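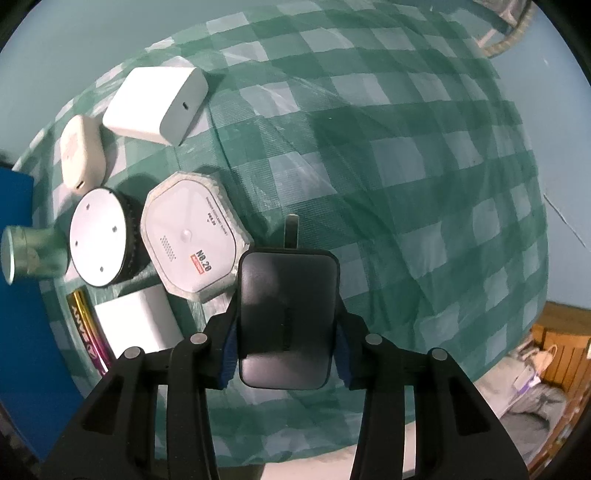 Gripper holding the dark grey device over the checked bedspread.

Thursday, February 10, 2022

Map notebook, Betley (the two-base assault map), build 27

Right, a long evening with this one, so I'm writing it all down before I forget which half of it I changed and which half I only meant to change.

We ran the full playtest on the Gisoren server with the new middle section in, and I'm really rather pleased with it! The old middle was one wide road with a bridge, and every single match ended up as a tank queue on that bridge with people on foot sulking in the ditch. The new version keeps the bridge but drops a sunken lane beside it, wide enough for a buggy and too low for a tank turret to reach into unless the driver comes right up to the edge. People found it straight away, which I was worried about (I'd hidden the entrance behind the mill wall and then felt guilty and put a lamp there).

Scores were much closer than in December. Red still took the first node more often than Blue, and I think I know why. The run from Red's spawn to the mill is 1,253 units shorter once you cut through the orchard, and of course everybody cuts through the orchard. I had measured both routes along the road like a good boy and never thought about the trees. Fix for next build: move Blue's forward vehicle pad to the near side of the barn and leave the orchard alone, as it's the prettiest bit of the map and I'd hate to fence it off.

Node health. I put the mill node down by 200 for this test and it went too far. A single buggy with a decent gunner could flatten it before anybody had respawned and got their bearings. Back to the old value, please, and if you're the one who opens the file before me, check that the change has gone in on both copies of the node, the one in the main layout and the one in the alternate link setup. I've been caught by that twice now.

Bots. Oh dear. They love the sunken lane so much that they won't come out of it. At one point I flew over and there was most of a team down there, jumping at the wall at the north end where the ramp is. I rebuilt the paths afterwards and the ramp had no link at the top at all, so off they went to the nearest thing they could reach, poor souls. I've added a node at the lip and another behind the hedge, and in a short match with only bots they now climb out and wander off to the barn as they should. Not tried with a full server yet.

Frame rate is fine everywhere except looking down from Red's core tower, where I got 19 on the old machine with the whole valley in view. That's the hedges, I'm fairly sure. Manolakis, our other map, had the same trouble with its reeds and we got most of it back by shortening the draw distance, so I'll do the same and see whether anyone complains about hedges popping in. A flyer pilot will notice, I expect. They notice everything from up there.

Small things, in no order:
The repair sound on the east turret plays from under the ground.
There's a gap behind the barn where you can drop a buggy and never see it again.
The sky is still the one borrowed from Marano and far too orange for a wet English valley. I have a grey one half done.
Spawn protection at Blue feels short. Leave it for now and ask people after the next session.

Still undecided about a second flyer. With one each, the air stays a bit of a treat, and losing yours matters. With two, the far node stops being such a trek for whoever is behind, and that was the loudest grumble in the chat tonight. I might try it with a longer respawn time on the second, in a separate build so we can go back easily.

Build 27 is on the shared drive with the paths rebuilt but the node health not yet put back.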